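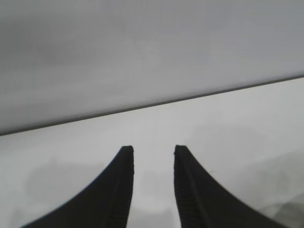

Jaqueline Meléndez wrote back the same evening to say that the Bultach word list was lovely but she couldn't tell which spellings came from her grandmother's side of the valley and which from the mill towns, and could we please mark that somewhere. So we did, and this README is mostly the result of her asking!

# Floltitz Kitchen Words

A small collection of food and cooking words as people say them in Floltitz and in Bultach, the next town downriver. There are 191 entries (we had hoped for more, but the Tretis notebooks got put away before we finished with them, and we'll get back to them in November).

## What's in the folder

- `words.csv` – one entry per row
- `notes.md` – longer stories that wouldn't fit in a cell, including the whole business about dumplings
- `sources.txt` – who told us what, by initials only

## Columns

| Column | Meaning |
|---|---|
| `word` | the spelling we settled on |
| `also` | other spellings, separated by semicolons |
| `town` | F, B, or both |
| `gloss` | plain English meaning |
| `heard` | `spoken` or `written` |

Please be gentle with the `town` column. 8 entries are still blank there, and Deividas Zariņš thinks 2 of the soup words are marked the wrong way around. He may well be right, he usually is about soup.

## Using it

Copy it, print it, read it aloud to your aunt and write down what she says back. If you share a changed version, leave `sources.txt` in with it. Corrections are very welcome as an issue or on paper, and we go through them on Wednesday evenings, generally with something in the oven.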